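Haslinger Open-Weave Storage Basket, Dark Brown: Review
By Marloes Jacobs
Filed under: Storage

The Haslinger is a small storage basket in dark brown woven strand with a braided rim. I bought 2 from Plodero in September to replace a pair of fabric bins that had lost their shape. One went to the hallway shelf and the other has stayed on the white table in the workroom.

Dimensions and weight

The listing gives no weight. My kitchen scale put the first basket at 364 grams and the second a few grams over. Both sit flat on a hard surface without rocking. Clearance matters more than the listing suggests, as the braid is wider than the wall below it and adds to the overall width. Measure across the rim before buying for a fixed shelf.
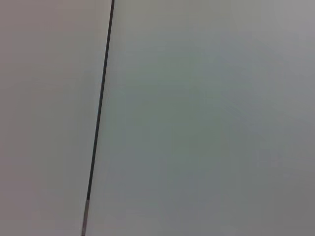
The rim also sets how closely two baskets can stand. Side by side they touch at the braid and leave a gap lower down. On a 927 mm shelf this costs some usable width compared with straight-sided boxes.

Weave

The strand is flat and the weave is tight and regular, with small rectangular openings in rows across the floor and walls. I would call it synthetic wicker, though the label on mine did not name the material. Pens, cables and folded cloths stay put. Pins and small screws go through. Anyone storing hardware should add a liner, which Haslinger does not supply. 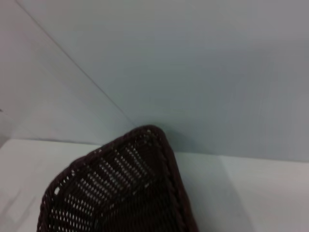
Braided rim and open weave, basket empty.

Load and cleaning

I loaded one basket with 3,000 grams of paper and carried it by the rim. The long walls bowed slightly and recovered when emptied. The corners are rounded, so square stationery does not fill them.

Dust collects between the ridges of the braid. A dry paintbrush removes it faster than a cloth does. The floor can be shaken out.

Compared with the Corska

Tineke Postma lent me her Corska basket for a week. It has solid walls and a plain folded rim, holds small parts better and is easier to wipe. It is also heavier, and the contents cannot be seen from the side.

Verdict

Good for paper, textiles and cables. Poor for small parts unless lined. Rating: 4 out of 5.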